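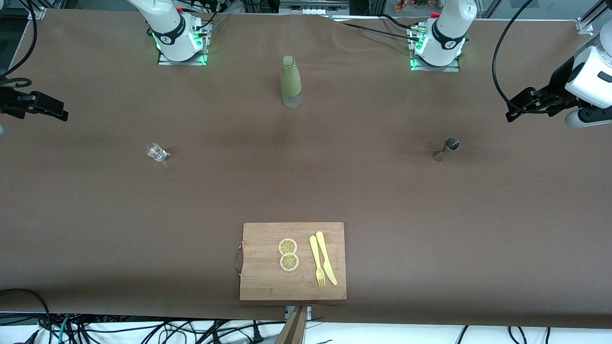 Draft guidance on shared workspaces, section 2: table layout before a two-arm session
Posted by n.fortin (moderator), 2025-08-31

The working group at Bramstead requests comments on the revised wording of section 2, which governs the condition of the table at the moment an operator releases the arms. The current text requires that "all items be placed within reach and free of obstruction." Several sites have reported that this sentence is too general to be applied in the same way by different operators. The drink preparation layout is the reference case for the revision. The glass and the steel jigger are set on opposite sides of the table, the cutting board with the lemon slices lies between them and nearer the front, and each gripper begins from its own side. We propose that this arrangement be described in writing as a "separated start," and that any layout departing from it be recorded in the session log. Comments will be accepted through the end of September.

Nathalie Fortin
Bramstead

Reply from dbeaudoin

I support the proposal in principle. My concern is with floor cabling, on which section 2 is silent. There are cables looping over one another on the floor at the front of the table, in the same area where a person would stand to reset the objects. Our site rule at Jaltura is that no loose cable may lie in the reset area while the arms are powered. I would ask that an equivalent rule be adopted here.

Dale Beaudoin

Reply from s_ouellet

With respect to Mr. Beaudoin, cabling is covered in section 4 and should remain there. When the same requirement appears in two places, the two versions drift apart at the next revision, and auditors are then obliged to ask which one applies. A cross-reference would be sufficient.

I have a separate objection. The term "separated start" does not state a distance. Two operators may both believe they have complied and leave very different clearances between the grippers.

Solange Ouellet

Reply from dbeaudoin

A cross-reference is acceptable only if section 4 is amended. As written, it addresses cables that cross a walkway. The space in front of a bench is not classed as a walkway in our building, and I doubt that it is in most others.

Reply from afia.z

I must disagree with the request for a fixed distance. We reviewed 68 session logs from the Sokol line before the last revision, and the tables were of several widths. A single figure would be too strict for the narrow ones and of no use for the wide ones. I suggest that the clearance be stated on the site's own layout sheet and signed by the shift lead.

I would also ask the group to consider utensils. The plastic fork and knife share the board with the lemon slices. The draft treats the board as one item, while our operators log each object on it separately.

Afia Zakaria

Reply from g.gebremichael

On the last point, the Drillero template already allows a "carrier" entry with objects listed beneath it. The board would be the carrier, and the lemon and utensils would follow as contents. Sites that log separately would lose no information.

I do not share Ms. Zakaria's view on distance. A site may set its own figure, but the guidance should state a minimum below which no site may go.

Gebremedhin Gebremichael

Reply from n.fortin (moderator)

Thank you for these comments. The carrier entry will be added to the draft. Section 4 will be reopened to define the reset area, and section 2 will refer to it. The question of a minimum clearance remains open. Members who favor a figure are asked to submit one in writing, together with the table width on which it is based.

Reply from s_ouellet

I will submit ours this week. Please confirm whether width is to be measured at the table surface or between the arm bases, as the draft uses both.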